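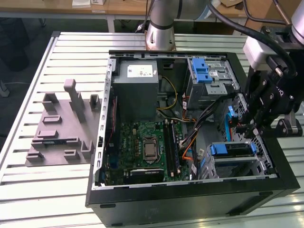

Incidencia 3013 · Club de robótica, proyecto de desmontaje
Estado: abierta
Módulo afectado: secuencia Dernuvo, paso "soltar y extraer disco"

Hola a todos, y gracias de antemano a quien se anime a leer esto entero, que ya sé que me enrollo. Lo escribo con calma para que el grupo de la tarde no tenga que empezar de cero.

El problema: la secuencia se para al extraer el disco duro de la torre. El brazo baja bien, la pinza cierra, y al empezar a subir salta el aviso 692 (fuerza lateral excesiva). No pasa siempre, y eso es lo que más guerra nos está dando. En la tanda de marzo hicimos 15 intentos seguidos y se paró en cuatro.

Lo que ya hemos probado:

- Reiniciar el controlador y volver a cargar el programa desde la carpeta Sovero. Igual.
- Bajar la velocidad de subida a la mitad. Mejora un poquito, o eso queremos creer.
- Repetir la calibración de la mesa con la plantilla gris puesta en su sitio. Salió correcta a la primera (¡qué alegría!), pero el aviso volvió a los dos intentos.
- Cambiar el umbral de fuerza a 500 en la configuración. Lo hemos devuelto a su valor, por favor no lo toquéis, que así solo tapamos el síntoma.
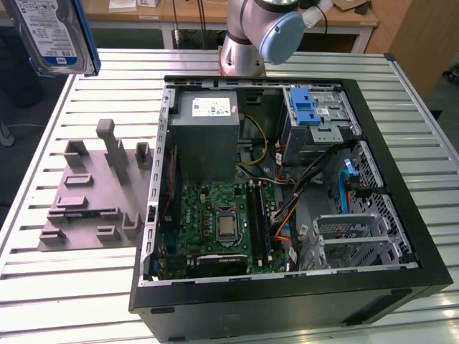 Cuando sale bien, sale muy bien: el disco sube con su soporte azul y se va hacia la izquierda sin rozar nada. Por eso sospechamos del punto de agarre. Si la pinza coge el soporte un poco torcido, el disco sube inclinado y se engancha en las guías metálicas. Los compañeros de Brodska tuvieron algo parecido el curso pasado y lo arreglaron añadiendo una pausa corta después de cerrar la pinza, para que la pieza se asentara.

Pendiente para la próxima sesión:

1. Añadir esa pausa y repetir la tanda completa, apuntando cada parada en la hoja Sugiyama.
2. Revisar que los cables negros no se metan en el recorrido de la pinza. Ayer a las 17:40 los apartamos a mano y no hubo ningún aviso, aunque con tan pocos intentos no me atrevo a sacar conclusiones.
3. Comprobar los tornillos de los dedos de la pinza antes de arrancar.

Si vuelve a salir el 692, guardad el registro antes de rearmar, que al rearmar se borra (ya perdimos dos así, uno por mi culpa). Mil gracias por la paciencia, de verdad, y cualquier idea apuntadla aquí debajo aunque os parezca una tontería.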